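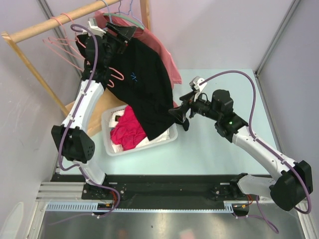
About Cladix

Cladix builds and supports a tabletop kit with two robot arms on one shared rail. It is sold to schools, small labs and laundry companies that want to try out garment handling before they spend money on a full line.

Darcy Pryor and Marlies Mayrhofer started the company after working together at Brunner. There are now 5 of us, and we have shipped over 600 kits.

What you get

The Tetham kit comes with both arms, the rail, grippers, cabling and our control software. The clothes rack and laundry basket are optional. Setup takes 3 hours for most customers. You will need a sturdy table and a power outlet.

Cloth is hard for robots. A shirt sags, folds over itself and catches on things, so we test with ordinary clothes, hangers and baskets.

Service

Seraina Aigner runs repairs and spare parts. Johanna Strebel teaches the starter course, on site or by video. Loaner arms go out while yours are in the shop.

Prices and current lead times were last updated April 23, 2026. Write to the sales desk for a quote.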